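Worngate Diary
4 min read

May 12, 2025

I have moved the white cabinet again. It has now lived in more parts of this apartment than I have, and it contributes nothing to the rent.

It started with the drawer. I went looking for the spare key to the bike lock and found, in order, a bag of rubber bands, the warranty for a blender I gave away in October, two dead flashlights and a postcard from Tassanee that I had told her never arrived. The key was not there. By then everything was on the bed, though, and a person can't put two dead flashlights back in a drawer and go on respecting herself, so I was committed.

Natnael came by at noon to return my ladder and made the mistake of asking if I needed a hand. He has opinions about furniture. He thinks a cabinet should stand against a wall. I said I wanted to see it with some floor on every side before deciding, and he said that was how people ended up with islands. We carried it out anyway. It weighs nothing, which at that price it shouldn't. I got it from a woman in Bidside who wanted 18 dollars and then threw in a lamp so I would leave sooner.

Once it was clear of everything I wiped down the top and stood there admiring it for longer than it deserved. There's something about a bare white surface. I give it until the weekend. After that it'll be mail, a mug, the mail under the mug, and whatever I take out of my coat pockets.

The basket was supposed to solve this. My plan, which I explained to Natnael at length while he ate my crackers, is that anything without a home goes in the red basket, and when the basket is full I deal with it. He asked what I would do when it was full. I said I'd deal with it. He asked if I meant a second basket. I don't know why I let him in.

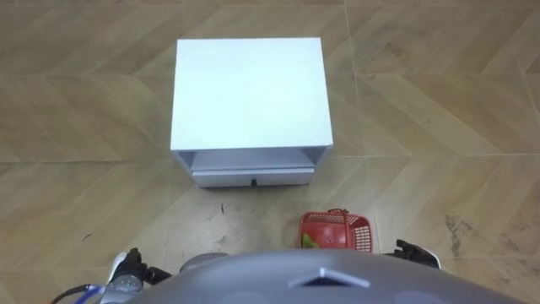

Later, after the crackers

The floor is the part I hadn't planned on. The tiles do their zigzag wood impression very nicely from across the room, and then you get down near them with a cloth and find the smudges. I scrubbed at the dark ones for the length of a whole radio play and I couldn't tell you whether they are dirt or just the tile giving up. The landlord, if asked, will say they are character. He said that about the boiler.

I called Tassanee to confess about the postcard. She was very gracious and said she'd known all along, then asked what was on it, as a test. A harbor, I said. It was a goat. I could see the goat from where I was sitting and I still said harbor.

Things still on the bed: rubber bands, flashlights, warranty, goat. I'm sleeping on the left side tonight. The key was on the ladder hook by the front door, where Natnael says it has been since he borrowed the ladder.

Recent entries
The lamp from Bidside, reconsidered
What I said to the boiler
Soup, with regrets
Natnael borrows the ladder

Get new entries by email. Unsubscribe whenever you like.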